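Polo Shirts, Folding and Other Laundry Questions
3 min read
Last updated in July

You all keep sending me laundry questions, so I've put the ones I get most in one place. I'm Fung-ping, I fold a LOT of shirts, and I have opinions!

Do you button a polo before you fold it?
Just the top button. It holds the placket straight and keeps the collar from flopping open in the drawer. I used to do all of them and it drove me nuts at seven in the morning.

Collar up or down in the wash?
Up! The grime sits right along the fold, and it rinses out so much better when the collar is standing. Flip it back down while the shirt is still damp and smooth it with your fingers.

Will striped trim bleed onto a bright shirt?
It can the first time or two (ask me about my husband's yellow one). I wash anything with contrast trim in cold water for the first 3 washes, inside out, with other brights. After that I stop fussing.

What do I do with a shirt that's been balled up in a bag all day?
Shake it hard, hold it by the shoulders and shake it again. Then lay it face down, smooth the back from the collar to the hem, and fold the sides in — sleeves flat along the back. If the ribbing on the collar is wavy, a little steam will bring it back.

Hang or fold?
Fold. Knit polos get those little shoulder bumps on hangers. Chia-hao Kwok wrote in to say he hangs all of his on the fat padded kind and has no trouble, so if you've got the closet space, go for it.

How many polos in a stack?
I stop at 2 stacks side by side and keep them low enough to see every collar. Any taller and I wreck the whole pile going after the green one at the bottom.

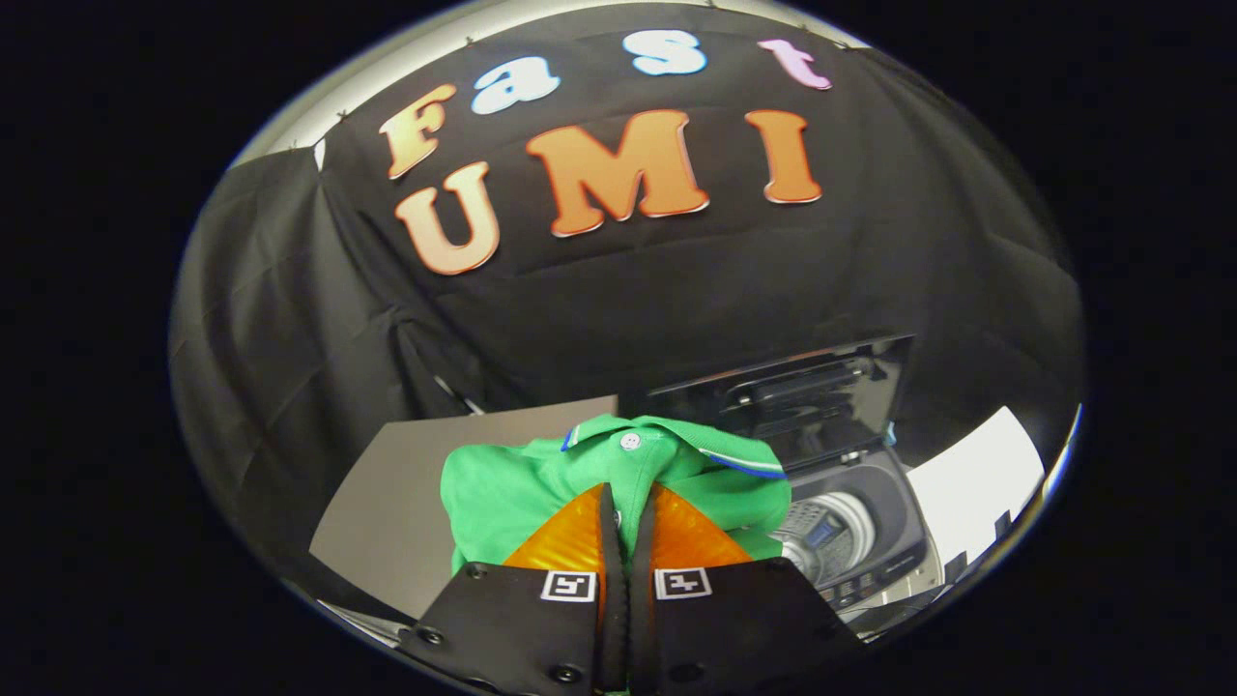 I do keep the bright ones together, by the way, and the whites in their own drawer — it makes sorting on wash day a lot quicker.

Contact Fung-ping Kan | © Skerndale Laundry Notes | Back to top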